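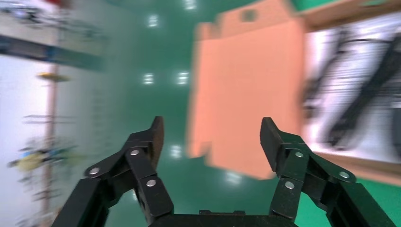
Vue de la caméra de poignet pendant un déplacement du bras. Au second plan, un carton et le sol vert de l'atelier.

Le carton ouvert, problème de fin d'études

À l'école d'ingénieurs de Sasthorpe, une équipe d'étudiants consacre son projet de dernière année à la reprise d'accessoires dans leur emballage. La mécanique les occupe moins que la qualité des données.

14 novembre 2020

Le cahier des charges tient sur une page. Un bras équipé d'une pince parallèle à deux doigts doit ouvrir une boîte en carton, en extraire le contenu, puis le déposer dans un bac de tri. La boîte contient un câble, une alimentation ou les deux, avec ou sans notice. Aucune position n'est imposée. Aucun gabarit n'est autorisé sur la table.

Le sujet a été proposé en juin par Azadeh Shojaei, qui enseigne la commande des systèmes à Sasthorpe et encadre les projets de robotique. Quatre étudiants l'ont retenu : Ladan Kazemi pour la perception, Yasaman Esfahani pour la commande, Jalen Tran pour la mécanique de la pince, Afshin Asadi pour le logiciel d'acquisition. Ils ont baptisé leur chaîne de traitement Grurkex. Le nom est resté dans les répertoires du projet et dans les rapports d'avancement.

Une cinématique connue, un objet qui ne l'est pas

Saisir un bloc rigide avec une pince parallèle relève du travail pratique de deuxième année. On estime la pose de l'objet, on choisit un axe de fermeture, on ferme jusqu'au seuil d'effort. Le câble ne se prête pas à cette procédure. Sa géométrie change au contact. Une boucle soulevée en entraîne une autre, le point de prise s'écarte du centre de masse, et l'alimentation, reliée au faisceau, bascule contre la paroi.

« Nous avons commencé par modéliser le câble comme une chaîne de segments articulés, explique Ladan Kazemi. Le modèle était correct au repos. Dès le premier contact, l'erreur dépassait la largeur d'un doigt. » L'équipe a abandonné cette piste et s'est tournée vers l'apprentissage par démonstration : un opérateur guide le bras, les images et les consignes articulaires sont enregistrées, un réseau apprend à associer les unes aux autres.

Le plan de campagne prévoit 1000 démonstrations, réparties en séries de 70. Chaque série correspond à une configuration : orientation de la boîte, état du rabat, présence de la notice, enroulement du câble. Entre deux séries, l'opérateur change. La mesure vise à éviter que le réseau n'apprenne les habitudes d'une seule personne, un défaut observé par Azadeh Shojaei sur la promotion précédente, dont le modèle approchait toujours l'objet par la gauche.

Le bruit de mouvement

La caméra de poignet présente un avantage bien établi : elle suit l'outil, et les doigts occupent une position à peu près constante dans l'image. Elle a aussi un défaut. Lors des transferts rapides, le fond est étiré en diagonale et les contours se perdent, alors que la pince reste lisible. Les reflets du plafonnier sur le sol vert deviennent des taches rectangulaires très lumineuses, que le premier détecteur de Grurkex confondait avec des feuilles de papier.

Deux remèdes ont été comparés. Le premier consistait à écarter toutes les images floues de l'ensemble d'apprentissage. Les trajectoires obtenues étaient propres dans la zone de travail, mais le bras hésitait en phase d'approche, faute d'exemples. Le second conservait ces images en réduisant leur poids dans la fonction de coût. Yasaman Esfahani a retenu cette solution et l'a complétée par un plafonnement de la vitesse angulaire du poignet à 30 degrés par seconde dès que la pince quitte la hauteur de transit.

Afshin Asadi a ajouté un indice de netteté à chaque enregistrement. Il est calculé hors de la région occupée par les doigts, sans quoi les arêtes noires de la pince faussent la mesure. Ce masque a demandé plus de réglages que prévu : la surface couverte par les biellettes varie avec l'ouverture, et les têtes métalliques des axes produisent de petits reflets qui débordaient du premier contour tracé.

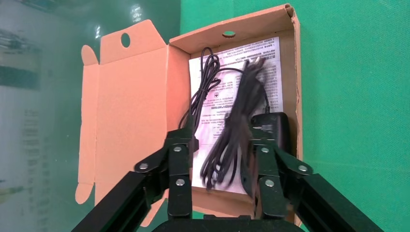

Les deux doigts de la pince engagés dans la boîte. Le câble enroulé et le bloc d'alimentation reposent sur la notice.

La notice, cas défavorable

De toutes les configurations retenues, celle de la boîte avec notice pliée à plat sous le câble est la plus coûteuse. La feuille imprimée apporte un fort contraste, utile pour détourer un faisceau noir. Mais elle glisse. Un doigt descendu trop bas la plisse, le pli soulève les spires, et la prise se referme sur un mélange de papier et de câble. Le système doit alors relâcher et reprendre.

Jalen Tran a traité la question du côté de la pince. Il a mesuré la course verticale de l'extrémité des doigts pendant la fermeture, inhérente au mécanisme à biellettes, puis l'a compensée par une remontée synchronisée du poignet. La correction atteint 11 millimètres entre l'ouverture complète et le contact. Sans elle, un doigt réglé au ras de la feuille en position ouverte appuie dessus en fin de fermeture.

Les parois du carton imposent une seconde contrainte. L'alimentation se trouve souvent contre le bord, et l'espace restant ne suffit pas toujours à y loger un doigt. Les opérateurs ont adopté une manœuvre en deux temps : décaler le bloc vers le centre par une poussée latérale, puis saisir. Elle ne figurait pas dans le protocole initial. Après discussion, l'équipe l'y a inscrite et a repris les séries déjà enregistrées pour les étiqueter en conséquence.

Le rabat, enfin, a été sorti du périmètre de la première évaluation. Ouvrir la boîte et la vider sont désormais deux tâches distinctes, avec deux modèles distincts. « Le carton a une mémoire de pli, note Jalen Tran. À la dixième ouverture, il ne résiste plus comme à la première. » Les boîtes sont donc numérotées, et leur nombre de cycles est consigné avec chaque démonstration.

Ce qui sera évalué

La soutenance comportera une épreuve sur des boîtes que le modèle n'a pas vues, fournies par Tridov, distributeur de petit matériel électrique et partenaire du projet. L'entreprise n'a communiqué ni leurs dimensions ni leur contenu exact. Trois grandeurs seront relevées : le taux d'extraction complète, le nombre de reprises par essai et l'état de la notice en sortie. Azadeh Shojaei a tenu à ce troisième critère. Une notice déchirée compte comme un échec, même si l'alimentation est dans le bac.

Les étudiants disposent de la salle Ebrahimi jusqu'à la fin du semestre. Il reste à enregistrer les configurations à deux câbles, que Ladan Kazemi souhaite traiter avant le prochain entraînement complet. Yasaman Esfahani préférerait stabiliser d'abord la boucle de commande sur le cas à un seul câble. L'arbitrage sera rendu à la prochaine revue de projet.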